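Search this notebook
Tags: Gripper trials / On loan
9th May, Lakmal Sivakumar

Second go with the Runora hand-held gripper kit. Suldale want a yes or no on buying 2 sets by December. Swapped to the narrow pads and reset grip force to 27 per cent. At 56 it marked soft plastic, so leave it alone.

Pads stay parallel through most of the travel, then toe out a bit near closed. Hex key supplied is rubbish, use ours.

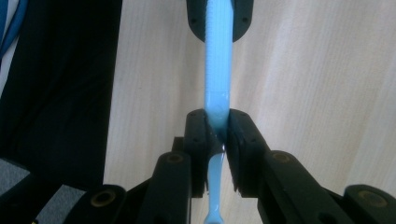
Light blue plastic piece, ribbed up top, pinched at the narrow waist between the pads with the other gripper head holding the ribbed end. Grip on the smooth plastic is my main question for Runora.

Khrystyna-Mariia Holovko reckons the pads are fine and the price is the problem: 400 dollars for a spare linkage set is steep when Prarley includes one with the kit. She'd ask for a longer loan before signing.

Still to do: log pad wear, check pivot play, email Runora re spares.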